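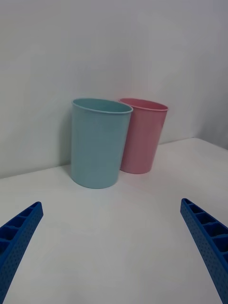 Cups in the two colors, light blue and pink, on the white table.

Monday, September 20, 2021
By the Kudus project office, Mosquera

Progress report to the Zekell Fund: reusable cups and can collection

Work done this period

The drinks corner at the Mosquera building has been using plastic cups that go back through the dishwasher since the end of the summer break. We bought 42 cups from Drirkov in light blue and pink. They are plain, with no handles and no printing on them, as agreed in the grant letter. Blue cups are for water and pink cups are for juice. People mix them up and we have stopped correcting them.

The order came in 2 deliveries. The second was held up at the supplier, so the first week was run on half the stock and the dishwasher went on twice a day. Since then once a day has been enough. Cups are put back on the table by whoever closes the room.

Cans were added to the project at your request. Soda is still sold at the front desk, and most of it is drunk in the drinks corner. Opened cans were being left on the table or put in the general trash – often with some drink still in them. We now ask people to pour out what is left and put the can in the separate bin by the sink. The pull tab can stay on.
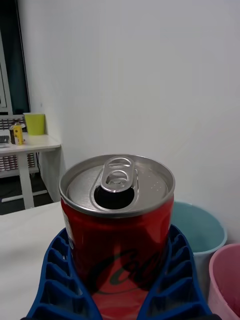
Problems

The can bin is too small. It fills up before the Friday pickup, and the extra cans go into a bag next to it, which leaks. A larger bin with a liner would cost little and can be paid for out of the amount left over from the cups.

Some 12 cups are not in the room at any given time. Most of them turn up on desks upstairs. We put a tray on the landing for returns and it gets used, but not by everyone. We don't plan to buy replacements this year.
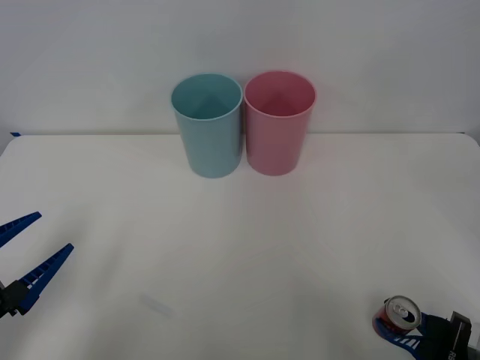

The other complaint has been about stacking. Cups stacked straight from the dishwasher stay damp inside, so they are now left to dry standing apart and stacked later if the space is needed. That takes up more of the table than we planned for.

Next period

We will change the bin, keep the can pickup on its present day, and send you the spending sheet with the final report in January. No change to the budget total is requested.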